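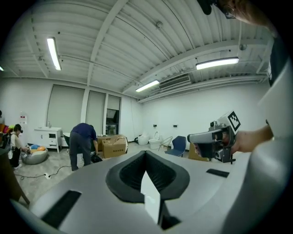
Atville toy library unpacks in its new room on Haverford Road

ATVILLE -- If you have walked along Haverford Road in the past week or two and wondered what all the cardboard was about, the Atville Toy Library is moving in, one box at a time, and it hopes to have its doors open to families before the end of March.

The library, which lends out puzzles, games, dress-up clothes, building sets and pretty much anything else a child under ten could want to take home for three weeks, spent most of its life in two small rooms over the old Mirkus hardware store. People were fond of those rooms, and with good reason, but they were up a steep flight of stairs, and anybody who has ever carried a toddler, a diaper bag and a borrowed wooden train set up a steep flight of stairs will understand why the news of a ground-floor home was greeted so happily.

The new place is a single big room with a white ribbed metal ceiling, long fluorescent lights and an air-conditioning vent high on the wall -- a comfort the old rooms never had, as parents who came by in July will remember. There are gray roller blinds to pull down when the day gets too bright, and a white cabinet with drawers has already found its spot in front of one of them. A round, squashy gray seat is in as well, piled with blue, orange and yellow, and it looks ready for the first small person to climb aboard.

The rest of it is coming together at the speed these things usually do. The library's catalog lists 3,534 items, from single hand puppets to a play kitchen that comes apart in five sections, and every one of them had to be checked, wiped down, bagged if it had small pieces, and put into a box with a label that somebody else could read. That last part, the library admits, went better in the first week of packing than in the last. A few boxes are simply marked "various," and one says "ask me," without saying who to ask.

Unpacking goes by age group. The baby and toddler things come out first, as those are the ones families have been calling about, and then the puzzles, the games, the costumes and finally the outdoor toys, which can wait a little longer for warmer weather. Boxes are opened on the floor, where there is plenty of room to spread out and see what is missing a wheel. Anything that needs fixing goes into its own pile, and the pile will be worked through over the spring.

Shelving has been the one real hold-up. The library had planned to bring its old shelves along, but they were built to fit under a sloping ceiling and looked rather lost against a full-height wall. A furniture workshop in Mustville is making new ones, low enough that a four-year-old can reach the top, and the first set is due any day now. Until then a good part of the collection will stay in its boxes, so please be patient if the very dinosaur your child has in mind can't be found right away.

What families should know

Borrowing works just as it did before. A household can take home four items at a time and keep them for three weeks, with one renewal if there isn't a waiting list. Membership cards from the old rooms are still good, so there is no need to sign up again, though the library would like everyone to check that their phone number is up to date the next time they visit. At the last tally there were 458 member households, a fair number of them from Mustville and the farms out that way, and some of the phone numbers on file go back to when the children on the card were babies. Those children are now in middle school.

Toys that were due back while the library was closed will not be counted late. They can be brought along on opening day or any time in the two weeks after it, and there is no need to call ahead. The library does ask that people hold on to them until then and not leave them outside the door. A marble run was left on the step during the first week of the move, and it rained.

Opening hours will be a little longer than they used to be. The room will be open from 9:30 in the morning until 1 in the afternoon on weekdays, with a later session until 6 twice a week for parents who work. The exact days will be posted on the door and at the post office once they are settled. A story time is also planned, something the old rooms were too small for, and the library would love to hear which hour suits people best before it picks one.

Parking is along Haverford Road or in the gravel lot behind the building. The entrance is level with the sidewalk and wide enough for a double stroller, and there will be a spot just inside to leave wet boots and umbrellas.

Help with the last stretch

The move has been paid for mostly by last fall's pancake breakfast and a run of bake sales, and the library is still hoping to raise another $300 toward a large washable rug for the middle of the room. There is a jar on the counter at Mirkus, which has very kindly gone on taking toy returns in an emergency even though the library is no longer upstairs. Sturdy boxes with lids are wanted too, the kind printer paper comes in, and so are zippered bags in the bigger sizes. There are 70 puzzles waiting for new bags at the moment, and the old ones are not worth saving.

Donated toys, on the other hand, will have to wait until summer. The library is grateful for every offer it has had (and there have been some lovely ones, including a dollhouse with working shutters), but there is nowhere to put anything more until the shelves are up and the boxes are flattened. Families clearing out a closet are asked to keep a list and drop it off, and somebody will be in touch in June.

Anyone who would like to lend a hand with unpacking is welcome to stop in on weekday mornings from 9 until noon. It is easy work and there is coffee. Children may come along, with the gentle warning that they will see a great many toys they can't take home quite yet.

The opening date will be announced on the library's notice board and in this newspaper as soon as the shelves have arrived from Mustville.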